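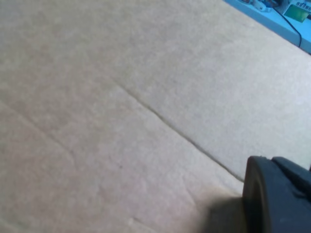 What would I be doing all day? Folding cardboard boxes along the creases, filling them with other people's belongings and closing them so that they stay closed.

Print this page | E-mail this page

Home > Work with us > Packing room

Posted June 12, 2021 by the packing room, Briklow

PACKERS WANTED (PART TIME, 20 HOURS A WEEK)

Briklow stores and sends household goods for people who are between houses, between countries or between marriages. We have a packing room at our Lavoie Street building and we need two more people in it. The work is steady, the tea is free and the radio is a matter of negotiation.

The job

Cardboard reaches us flat. It leaves us as boxes. Most of what goes wrong in a packing room goes wrong somewhere in between, usually in the first ten seconds, when somebody in a hurry bends a panel where it has no wish to bend. A sheet folded on its crease makes a square box. A sheet folded slightly to one side of its crease makes a box that leans, and the one on top of it leans as well, and by the fourth box you have a pile that everyone walks round.

So you will spend your first morning folding. Lay the sheet flat on the table, find the score line, press along it with the side of your hand and bring the panel up slowly. We have had applicants tell us they already know how to fold a box. Some of them did.

After that you will:

- make up boxes ahead of the day's orders
- wrap crockery, glass, lamps and the sort of ornament that has one thin arm sticking out
- pack books in small boxes, however much the customer would like them in large ones
- write on the side of the box what is in it, in letters that can be read by a stranger
- flatten and sort returned card, keeping whatever will stand another trip
- sweep up, in turn

We use plain brown board for nearly everything. It shows dents and scuffs, and you'll learn which of them matter. A scuff is cosmetic. A soft corner is not, and goes in the recycling. A new wrinkle across a panel that was flat yesterday means the sheets have been leaning against the outside wall again, and we would like to hear about it.

The word "miscellaneous" is banned on labels. So is "bits". We once opened 31 boxes marked "bits" looking for a single kettle lead, and feelings in the room have not softened.

Who would suit it

You should be able to stand for a few hours, lift a box of books with your knees doing most of the work, and stay patient with tape. Experience is welcome. We'll also consider anybody who has moved house more than twice and is still on speaking terms with the people they did it with.

You needn't be fast. Speed arrives by itself at some point in the second month. We'd take a slow packer who checks the base of every box over a quick one who finds out about the base on the stairs.

If you enjoy fitting odd shapes into a rectangle, say so in your application. We won't think it strange.

Hours, pay and so on

Twenty hours a week, mornings, over four or five days as suits you. Pay is by the hour and is set out in the pack we send to applicants, together with holiday and sick pay. Gloves and aprons are provided. The gloves come in two sizes, both of them wrong for most people, so do bring your own if you have a pair you like.

Contracts run to the end of January, with a good chance of staying on. January is our busiest month. People seem to spend Christmas looking at their living rooms and reaching decisions.

You would also take a turn, every few weeks, at our smaller store in Pluvberg, where the ceiling is low and the biscuits are better. We pay the fare.

Stock records are kept on a system called Nirkement. It is old and it dislikes apostrophes. Training takes an afternoon.

How to apply

Send us a letter or an e-mail telling us where you have worked, which mornings you can do and the most awkward thing you have ever had to pack. A page is plenty. Please quote reference 972 so that your application doesn't end up with the invoices.

We'll ask the people we like the sound of to come in for an hour, fold a few boxes and have a look at the room. Wear shoes you can stand in. Travel costs for the visit are repaid on the day, in cash, out of a box that is very clearly labelled.

Print this page | E-mail this page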